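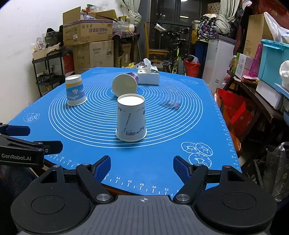
Moved the shop's email off our web host last month and said I'd write up how it went. Short posts, in the order I did things.

Background: we're a small parts supplier, and mail had been bundled with the hosting plan since the site went up. It worked until it didn't. In March our order confirmations started landing in customers' junk folders.

Maribel Benavides, who does our accounts, noticed first. Invoices were going unpaid and people swore they'd never seen them. They were telling the truth.

Cause: on a shared plan you share an outgoing mail server with strangers. One of them was sending rubbish, the server's IP address got blacklisted, and everyone on it wore the result.

The host (Trikanley) took 4 days to move us to a different mail server. Support was polite. Two weeks later the same thing happened on the new one.

So I went looking for standalone email hosting. Shortlist was Rustetti and Salazar. Both let you use your own domain, both charge by mailbox, both have IMAP.

Salazar was cheaper on paper, but aliases count as mailboxes there. We have sales@, accounts@, returns@ and a few more, all going to the same two people. That killed it.

Went with Rustetti. Unlimited aliases, 37 GB a mailbox, and you can export the lot without asking permission. Spam filter is fine. Webmail is ugly – I don't use it much.

Before touching anything I logged in to the DNS panel and lowered the TTL on the MX records. Do this the day before. If you forget, some mail will keep going to the old server until the old record expires.

Also wrote down every existing record. Ours had a TXT entry labelled Urkel that I didn't recognise. Asked Socorro Pacheco, who built the site originally. It was verification for a newsletter tool we stopped paying for. Deleted.

Copying the old mail: Rustetti has an import tool that pulls over IMAP. The accounts mailbox had 1,661 messages in the inbox and came across in under an hour. Sent items were slower.

It skipped 168 messages. All of them were in a folder with a slash in its name. Renamed the folder, ran the import again, got the rest.

Then changed the MX records, at 9 pm. Test messages from two outside addresses arrived at the new mailboxes before I'd finished my tea.

SPF: edit the existing record, don't add a second one. Two SPF records on one domain is an error and receiving servers can treat it as a fail. I know because I did it.

DKIM: copy the key from the new provider into a TXT record. Trikanley's panel split the long key and put a space in the middle. Had to paste it in again by hand.

DMARC: set to p=none for now so I can read the reports. Will move to quarantine once I'm sure nothing legitimate is failing.

The thing I missed was the website contact form. It was still sending through the old server, which thought it handled our domain and delivered everything to the old mailboxes. Found nine enquiries sitting there.

Fix was to set mail routing to "remote" in the hosting panel and put the new SMTP details in the form plugin. Check yours if you do this.

Website is still on Trikanley and I've no complaints about that side of it. Renewal is in August.

Someone asked about phones. You have to remove the old account and add the new one, at least on ours. Editing the server name in place just gave password errors.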